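Robot Club FAQ: the stuff people keep asking me

Do I need experience?
Nope! Clyde Strickland joined knowing zero code and now he runs our October demo.
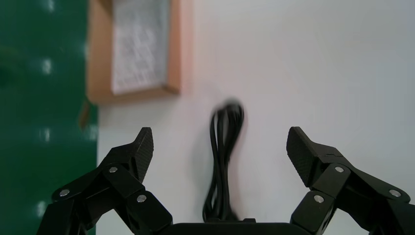 Practice runs are in pairs, two hours a session. One of you drives, the other resets. Start with something simple like a bundled cable on the white surface — it's harder than it sounds! 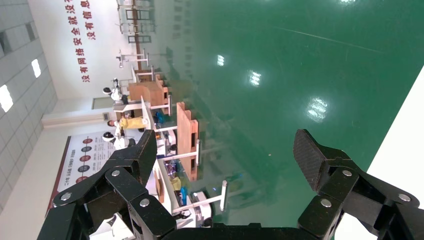 Looking down the row of stations

How many people are in the club?
We have 14 right now, and I'd love more. Email Marisol Esposito and she'll add you to the list.

Can I just watch first?

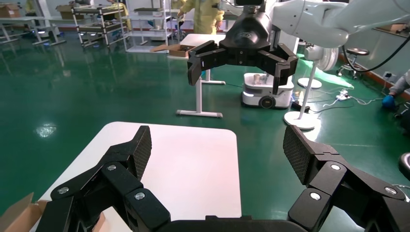
Sure, come any week. Keisha Mercado will sign you in and find you a spot.

Who picks the tasks?
We vote. Bring ideas (weird ones welcome).

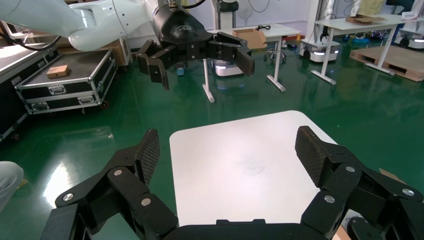 Two grippers, a white table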